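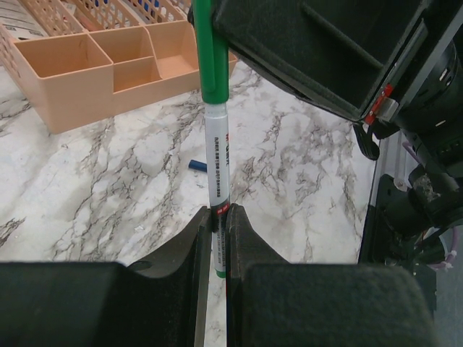 Two-arm desk tidying task: pens are fine, loose pen caps are ruining my life

posted by Manolis Balaskas
2024-05-10

I'm on a student team of three. Our project for the term is a two-arm station that tidies a desk: markers and pens go into a plastic organizer, and anything that doesn't belong gets pushed aside. We named it Plesen, for reasons that seemed good at one in the morning.

Whole markers are no trouble. The gripper closes on the barrel, the marker comes up, the marker goes in a compartment, we all look like engineers. We've had that working since March and it was the entire content of our midterm demo.

Then our advisor read the task sheet more closely than we had and pointed out that it says "pens, markers and caps." Caps. A loose cap lying on its side is small, round and glossy, and it has a clip that decides which way it will roll. Our success rate on caps is something I'd describe as seasonal. The typical run goes like this: the arm comes down, the fingers straddle the cap, they start to close, one finger touches first, and the cap goes off to see the world.
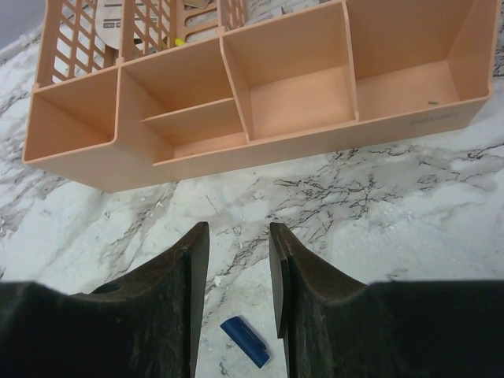 Blue cap between the open fingers, organizer behind it. This is the moment at which we are always optimistic.

Things we've tried:

Closing more slowly. The cap now leaves more slowly.

Going lower. The fingertips scrape the table and the wrist motor complains.

More demos. We train on recorded demonstrations, and we went up to 1000 episodes for the whole task, but I admit only a small share of those have a loose cap in them. Most are markers, because markers are pleasant to record and caps make people swear.

Taping the cap down. Worked beautifully. We were told this doesn't count.

We only get the wrist cameras and one overhead camera, and the rules say we can't change the fingers in any permanent way. The tabletop has a marble pattern with dark veins all over it, and I've started to suspect the pattern is part of the problem, but I also suspect the weather. The final demo has to do caps in front of people. What would you fix first?

Charalambos Chrysikopoulos

Record more caps. You say it yourself and then move on as if you hadn't. If most of your episodes are markers, you've trained a marker policy that has heard rumors about caps.

I helped with a similar project in the Prativari club and we had the same thing with erasers. What helped was a boring afternoon of nothing but erasers, in every orientation, including ones that started badly. The bad starts matter. If your demos only show a person lining up perfectly and closing, the policy has no idea what to do once the cap has shifted a little, so it closes on the spot where the cap used to be, with great confidence.

A few details on how to record them:

Rotate the wrist so the fingers close across the cap's short side. Pinch it by the ends and it will squirt out. Your operators probably know this with their own hands and forget it as soon as they pick up the controller.

Stop for a moment before closing. Our operators hated this, but their approach and close had blurred into one motion and the arm copied the blur.

Record retries as part of the episode. Miss, open, back up, line up again, grab. Don't throw those away for looking untidy. I know one of you is throwing them away. There's always one, and in our club it was me.

We added about 20 of those retry episodes in the first session and could already see a difference, although I won't pretend we measured it properly.

On the tabletop: put a plain sheet of paper down and run the same cap positions with and without it. It takes ten minutes and then you can stop suspecting the weather.

Pantelis Sotiropoulos

have you tried a bigger cap

Arturo Orlandini

Agree with most of what Charalambos wrote, but I'd check the hardware before recording anything, or you'll spend a week teaching the arm to work around a loose screw.

"One finger touches first" is your clue. With a marker you get away with it because the barrel is long and the other finger catches up. A cap just rolls. So jog the gripper closed by hand over a line drawn on paper and see whether both fingers reach it together. If one is consistently early, either the linkage has slack or your wrist is tilted a bit, and a tilt also explains why going lower makes you scrape. One fingertip is on the table while the other is still in the air.

Second thing, look at the tips themselves. Ours had worn smooth on the inside after one term. You said no permanent changes, so ask whether a strip of removable grip tape is allowed. We asked at Alexiou and got a yes, then a no, then a yes in writing. Get the writing.

Third, you have two arms. Nothing in your post says the second one is doing anything during a cap grasp. Put its finger down on the far side of the cap as a stop and let the first arm close against it. It's slower and it looks like someone eating peas, but a cap with a wall behind it has fewer career options.

Manolis Balaskas

Replying to myself so it all stays in one place. Arturo, it was the tilt, at least in part. The left finger on that arm was arriving early and has presumably been doing so since before any of us joined. We shimmed the mount and the scraping is gone. The caps still roll, but with less enthusiasm.

Charalambos, the person throwing away the retries was Gerasimos Deligiannis. He'd like it known that he was "keeping the dataset clean." He is now recording caps.

Haven't tried the second arm as a stop yet. The paper test is tomorrow.

Pantelis, we did discuss it.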